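Craft Table Boards – FAQ
Costholm shared workroom
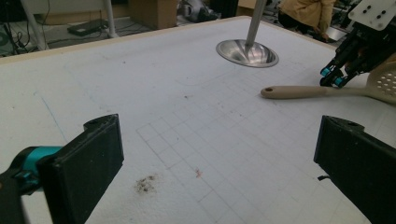

White board with pencil grid, slotted spatula at right. Small patch of brown-gray debris on it.

What are the boards made of?
White foam board. Light, cheap, dents if you lean on it. Please don't cut on it.

Can I draw on them?
Pencil, yes. The grid is pencil too so go easy with the eraser. Pen doesn't come off – we've given up on pen lines.

How do I clean up coffee grounds or dirt?
Dry first. Soft brush, sweep toward the near edge, into a dustpan. Do NOT start with a wet cloth, it smears and gets into the pencil. Then a barely damp cloth for whats left.

Little specks that won't lift?
Tape. Press, peel, done.

Can kitchen tools go on the board?
Sure, if clean and cool. Spatulas, bowls, metal stuff all fine. Nothing hot, foam melts.

Do I put the tools back?
Yes. Spatulas hang by the hole in the handle, metal things go on the Umel shelf, dry please.

Board is dented or stained, now what?
Flip it. Both sides bad – take a new one from the Bermúdez closet. Limit 2 per table.

When do tables need to be clear?
By 4. Late group needs them rigth after.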